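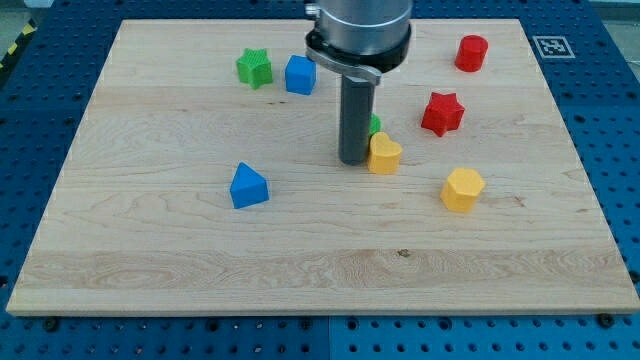
3.2 Commentary tracks and repeat viewing

Our second question was a simple one: do people who buy a film on disc ever listen to the commentary, and if they do, does it change how they feel about the film? We put this to the 200 members of the Istgate lending club who had answered our first survey in February, and we were pleased (and a little surprised) by how much they wanted to tell us. Many wrote well past the space we had given them, and one reply ran to seven pages.

Figure 4. Share of respondents who finished a commentary track, by genre of film.

As Figure 4 shows, animated features did best, with horror close behind. Dinu found much the same order in his earlier study of the Cundham rental records, although he was working from 700 loan slips and could only guess at what was played once a disc got home. Our respondents could tell us outright - and they often did, with great affection for a favorite director's rambling. Parents were the group most likely to start a track and give up on it, usually when a child asked for the real voices back. We return to these unfinished viewings in Section 3.3, where the Clandcombe interviews let us look at them more closely.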